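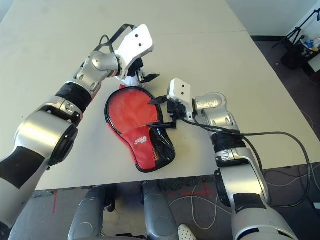 The Case

The under-15s from Gindstead had already gone home when Ruby-Lee Ashby came back into the hall and saw the bat case on the white table. It was red with a black rim, the kind made in the shape of the bat, and it had a little black mesh pocket on one side with something orange showing through.

She knew whose it was. Her brother Cal had carried it to every match for three seasons, and then he had moved to Fuststead for work and stopped answering messages about the club.

"Did Cal come in?" she asked.

Mr Trevaskis was folding the scoreboard into its box. "Dropped that off. Said you could have it."

"When?"

"You were at the shop getting the oranges."

She sat down on the bench. The shop was a four-minute walk if you didn't stop to talk, and she had stopped to talk.

"Did he say anything else?"

"Asked what you were ranked. I told him 13. He said that was better than he ever managed at your age."

"He got to 11."

"Well, he didn't say that."

She pulled the case towards her. There was Chinese writing on it in small white letters. Cal used to tell people it meant champion, and once a man at the Bindow open had read it and laughed and wouldn't tell them what it said. Cal had been cranky all the way home, and their mum had pulled over at the servo and bought them both a pie to settle things down.

She left the zip alone. The orange thing in the pocket was probably a ball, one of the old ones they'd used in the garage, where the roof was so low you couldn't lob. They had played on a door laid over two sawhorses. The handle hole was on Cal's side and if the ball went near it he called a let, every time, and she was seven so she let him.

"I've got to lock up, love," said Mr Trevaskis.

"Yep. Sorry."

She stacked the last of the chairs and put the oranges nobody had eaten back in their bag. He turned off the lights at the far end first. She took the case under her arm and waited by the door while he looked for the right key.

On the bus she got the bat out. The rubber was worn smooth on the forehand side and there was new tape on the handle, blue, wound on neatly. Cal had never wound anything neatly in his life. She held it for three stops and then put it back.

At home her mum was on the phone in the laundry with the door half shut. Ruby-Lee put the case on the kitchen bench and ate some toast standing up. After a while she picked up her own phone and wrote, Garage Sunday? and then took out Sunday and wrote, Garage when you're next here? and sent it.

The roof would be too low for him now. She went out to see if they still had the door.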